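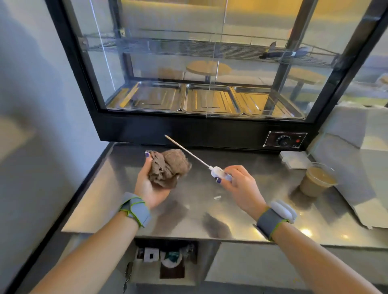

Student Robotics Project, progress report to the Ikness fund, 21st April

We're having a great month! The class has now logged 1,627 short recordings of everyday kitchen and cafe jobs, and the target you set us was 1,000. Wiping down a food thermometer with a cloth is the newest job on the list, and the students love it - small, fiddly and much harder for Sisto, our two-armed robot, than it looks.

Six students are labeling clips. Mererid Price has them mark each change of grip by hand, and the labels are far more even than they were at the start of the term.

Spending to date is $1,745, mostly on wrist straps and storage. Still to do: retrain Sisto on the new clips and try the thermometer job with a thinner probe.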